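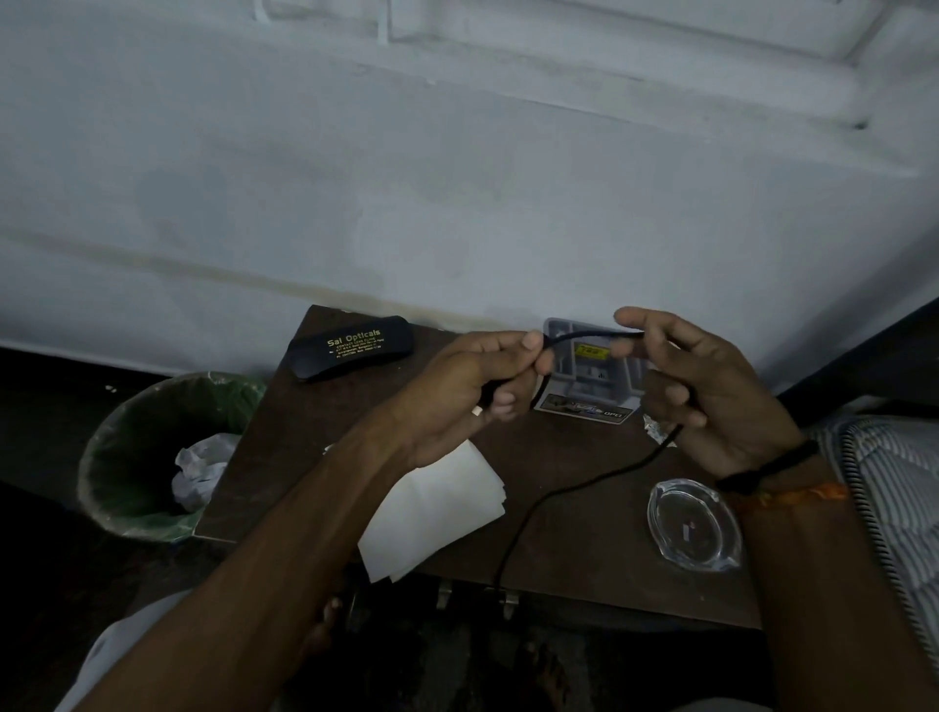 Gronville residents can hand in loose cables, chargers and small electronic devices again from April, when the council's table-top collection returns to the Schwaiger Street depot. The collection takes the things that pile up on desks, side tables and kitchen benches and don't suit either kerbside bin. Cords are the most common item by a long way. A thin black cable with a small silver connector at the end, pulled out straight between two hands over a brown wooden table, is typical of what people find when they start clearing, and so is the company it keeps: a few sheets of paper, a glass ashtray, a black eyeglass case from Sai Opticals with the shop's details printed on the lid. The cable can go in the collection. The paper goes in the ordinary recycling bin and the ashtray, if it's no longer wanted, should go to an op shop or in the general rubbish.

Last year's collection drew 1138 households over four weeks. They brought in 1631 cables and around 800 small devices, according to the council's waste services office. Most of the cables were phone and computer leads. The devices included clocks, radios, calculators, cordless phone bases, modems and a good many battery chargers with nothing left to charge.

Nadja Aigner, who runs the collection for the council, said the service was moved to the depot after the library foyer proved too small for it.

"People were queueing past the returns desk with shopping bags full of leads," she said. "At Schwaiger Street they can park, tip the bag out on the bench and go through it with us. It usually takes a few minutes."

The depot counter will be open from 9 am to 3 pm on weekdays and until noon on weekends. Entry is from the Schwaiger Street side only while the back gate is being replaced. There is no charge for household quantities. Businesses need to ring first and will be given a separate drop-off time.

Working items and dead ones are both accepted, but they go into different tubs. Varnero, the contractor that handles the material, tests anything marked as working and passes usable leads and power supplies on to schools and community groups in Gronville and Grondidard. The rest is stripped for copper and other metals. Plastic trays, stands and holders can't be taken unless there is wiring in them.

Residents are asked to sort at home before they come. The council's advice is to clear one surface at a time, starting with whichever table has the power point beside it, and to follow each cord to its end before deciding whether it stays. Leads that belong to something still in use should be labelled with a strip of masking tape. Leads that fit nothing in the house can be coiled loosely and held with a rubber band or a bit of string. Tight knots slow down the sorting, and cable ties have to be cut off by hand.

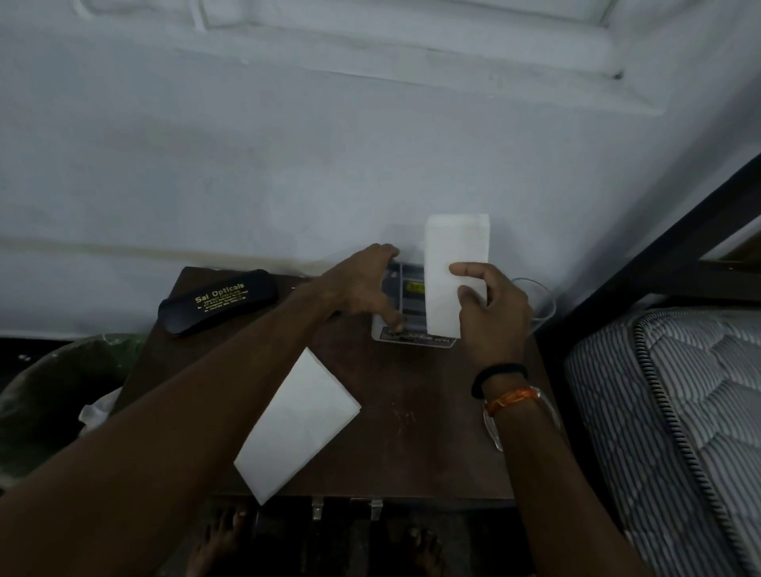 Reading time: 4 minutes

Small devices should come with their own cable where it can be found. Light grey boxy units with a little backlit display are easy to part from their leads in a clean-up, particularly when the cord loops away behind the unit and along the back of the table, as the white one does here. Ms Aigner said staff would sooner see the two kept together in one bag than have a box of devices and a box of leads that nobody can match up.

"If you've got the booklet, put that in too," she said. "If the booklet went years ago, don't worry about it. A note saying what the thing is would be a help."

Any details a resident would prefer to keep private should be cleared beforehand. That applies mainly to phones, tablets and anything with a memory card. Cards should be taken out at home. Depot staff won't open a device at the counter and can't return one after it has gone into a tub.

Loose batteries are to be kept apart from everything else. They should be carried in a separate container with the ends taped, and handed to staff. Devices with a built-in battery that is swollen or leaking must not be posted in the after-hours chute, which was the cause of a small fire at the depot last winter. The chute will be locked for the length of the collection.

Spectacle cases are a new addition this year. An optometry charity in Grondidard has asked for hard cases in fair condition, with or without glasses inside, and a box for them will be kept at the end of the counter. Shop names and addresses printed on the lid don't matter. Soft pouches aren't wanted at this stage.

Paper packets, napkins, envelopes and cardboard sleeves turned up in last year's bags in large amounts and had to be picked out before the tubs could be weighed. The council is asking people to check the bottom of the bag before leaving home.

Larger items such as televisions, printers, microwave ovens and vacuum cleaners are not part of the collection. They can be taken to the Gronville transfer station all year round, where the usual fees apply. Light globes and tubes also go to the transfer station and should be wrapped.

People who can't get to Schwaiger Street may leave a bag at the council's front office in Gronville during business hours, provided it weighs less than a full shopping bag and contains no batteries. Grondidard residents can use the depot on the same terms as Gronville households and don't need to show proof of address.

A decision on whether to hold a second collection in spring will be made after Varnero reports on the weights. The printed list of accepted items is available from the front office and the library, and a large-print version can be requested at either counter.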